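Last updated 7/22/18

Let the Table Stay Messy
By Vaughn Thibodeaux

I've spent most of June teaching two arms to pick things up, and I've never had so much fun being tired. Our project, Stilto, has 2,135 recorded examples so far, each one a person steering the arms through a small job from start to finish.

My argument is simple: stop tidying up before you record! The first week we cleared everything away, and the model learned beautifully until somebody set down a coffee mug. Then it froze. So now we leave our junk out (parts, tools, whatever was there at lunch) and shuffle it every 12 runs. 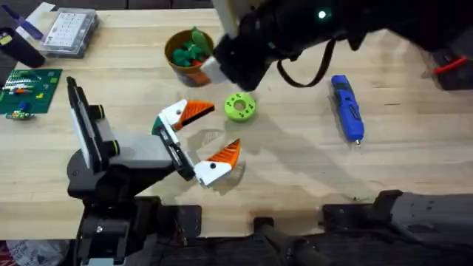 Two arms at work around a flowerpot, a green disc and a blue handheld tool.

Brannigan, the other half of our team, still likes a clean bench, and I get it. Clean examples are quicker to check and you need fewer of them for one narrow job. But I don't want one narrow job. I want an arm that can come to my kitchen!

I'd say the same about clumsy runs. If the operator misses a grasp and goes back for it, keep the recording. We threw out up to 3 a session before we knew better, and I'd love to have them back, because going back for a missed grasp is exactly what the model was worst at.

Next up is cloth, and I can't wait.

14 shares | 6 comments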